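Kernlow Primary School > Parents > Parent Forum > Minutes > February

PARENT FORUM
Minutes of the February meeting
Held in the Bondau Room, start at 6.15 pm

Present: the Head Teacher, the Deputy Head, the Parent Governor (in the chair), the school business manager, the manager of the Urkar after-school club, and 11 parents from Reception to Year 6. Minutes were taken by the forum secretary.

Apologies: the parent representatives of Year 2 and Year 4. The Year 4 representative sent her questions in writing and they were read under items 4 and 6.

1. Welcome

The chair welcomed everybody and in particular the three parents who were with us for the first time. She reminded the meeting that the forum does not discuss single children or single members of staff. Such matters should be brought to the class teacher first and then to the office.

2. Minutes of the last meeting

The minutes were accepted with one correction. Under item 5 it was written that the reading evening would be for Year 1 only. It should say Reception and Year 1. The secretary will correct the copy on the website.

3. Matters arising

a) Bicycle rack. The new rack has been delivered but is not yet fixed to the ground. The contractor has given two dates and did not come on either of them. The business manager will telephone again.

b) School letters. From this half term all letters are sent by email and a small number of paper copies is kept in the office. Two parents reported that the attachments do not open on their telephones. The office will put the text of the letter in the email itself.

c) Water bottles. No change. Bottles must have the name of the child on them and should contain water only.

4. Collection at the end of the day

This item took the largest part of the meeting.

The Deputy Head presented the draft of the new collection procedure. The present one was written when the school had only one gate, and it does not mention the Masilela Road gate at all. The main changes are as follows.

Children in Reception, Year 1 and Year 2 will be given over by the teacher at the classroom door. The teacher must see the adult before the child leaves the line. Parents are asked not to call their child from the playground and not to speak with the teacher about other matters until all the children have gone.

Children in Years 3 and 4 will be brought by the teacher to the playground, as now.

Children in Years 5 and 6 may walk home alone if the parent has signed the form. The form is valid for one school year and must be signed again in September. A message by telephone on the same day will not replace the form.

If another adult is collecting, the office must know the name before 2.30 pm. A password can be used if the adult is not known to the staff. One parent asked if an older brother or sister can collect. The Head Teacher answered that the school would accept this from the age of 16, and that a younger one would be considered only after a conversation with the family.

There was a long discussion about lateness. At present a child who has not been collected waits in the office. The draft says that after 15 minutes the child will go to the Urkar club and that the club may charge for the session. Several parents found this too hard, especially for those who depend on the bus. The manager of the club explained that the club must keep its number of adults to children, and in the autumn term there were afternoons when 7 children arrived without a booking. The club does not wish to make money from this, but it has to pay a second person to stay.

It was proposed that the first two times in a term should be free of charge, and that the office should telephone before the child is moved. The meeting supported this proposal with one parent against. The written question from Year 4 asked who decides what is a good reason for lateness. The Head Teacher said that she would decide and that she would like to keep this flexible.

Action: the Deputy Head will change the draft and send it to the governors. Parents will have two weeks to send comments by email after the draft is published.

5. Homework in Years 3 to 6

The Head Teacher reported on the trial with a homework choice sheet. Each child receives a sheet for the half term and chooses one task for every week. Reading and spellings are separate and continue as before.

The comments from parents were mixed. Some children like to choose and do more than is asked. Others leave everything until the last weekend. One parent said that many of the tasks need materials which are not found in every home, such as a printer or paint. Another parent asked for more mathematics on the sheet.

The teachers will look at the sheet again. It was agreed that no task should require printing. The homework club in the library on the lunch break will stay open for all children in these years and there is no need to sign up.

6. School lunches

The menu has been the same since September and will change after the Easter holiday. A parent of a child with coeliac disease thanked the kitchen for the separate tray and asked if the label could be larger. This will be done.

The Year 4 question was about the time for eating. The second sitting has sometimes only 15 minutes when the first one finishes late. The Deputy Head has observed this also. The bell for the first sitting will be moved five minutes earlier as a test until the end of the term.

Parents are asked again not to send nuts in packed lunches. This includes chocolate spreads with hazelnut.

7. Money raised and how to use it

The winter fair and the book sale together brought £2,049 after costs. The forum thanks everybody who baked, carried tables or came to buy.

The forum had asked the classes for their wishes. The ones that came most often were new playground paint, more books in other languages and a shade for the sandpit. The business manager has a price of £2,000 for the shade, including the fitting, but the company needs an answer before the end of the month. If the shade is bought there is almost nothing left for books this year.

The meeting was divided. Some parents said that the shade will be used only in the summer term. The Reception parents answered that the sandpit was closed on many hot days last year. A vote was taken: nine for the shade, two against. The £49 remaining will be kept for the library, and the forum will ask families to give books in the languages they speak at home, in good condition.

Action: the business manager will accept the price and ask for the fitting to be done in a holiday.

8. Use of rooms in the evening

The business manager informed the meeting that the rules for evening use will be written on one page and put on the wall of the Bondau Room. Chairs are to be stacked not higher than six. Folding screens are to be left closed against the wall and cloths are to be taken off the tables, folded and put in the cupboard. The heating goes off at 8 pm and cannot be changed from inside the room.
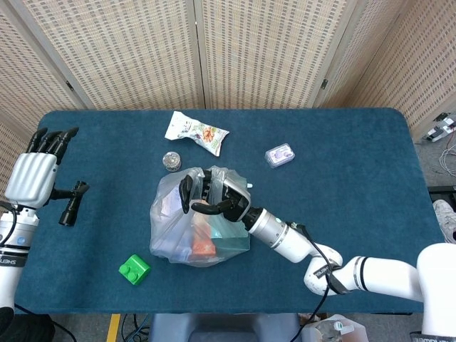 Table with cloth and folding screen.

Groups who wish to book a room for the summer term should write to the office before the Easter holiday. Groups of parents from the school do not pay, but they need to fill in the same form as the others.

9. Any other business

a) Parking. Cars are again stopping on the yellow lines in front of the Masilela Road gate in the morning. The school has no power to give fines. A reminder will go in the next newsletter.

b) Lost property. The box is full. It will be put out in the playground in the last week of the half term and what remains will go to the second-hand uniform sale.

c) Class photographs. One parent asked if brothers and sisters in different years can be photographed together. Yes, before school, from 8.15 am. It is not necessary to book.

d) Swimming. Year 5 will have the lessons in the first half of the summer term and not in the second, as it was announced. A letter with the new dates will follow.

10. Next meeting

After the Easter holiday, in the same room, at 6.15 pm. Items for the agenda should reach the secretary one week before. The parents of Year 6 have asked already for an item about the leavers' trip.

The meeting closed at 7.50 pm.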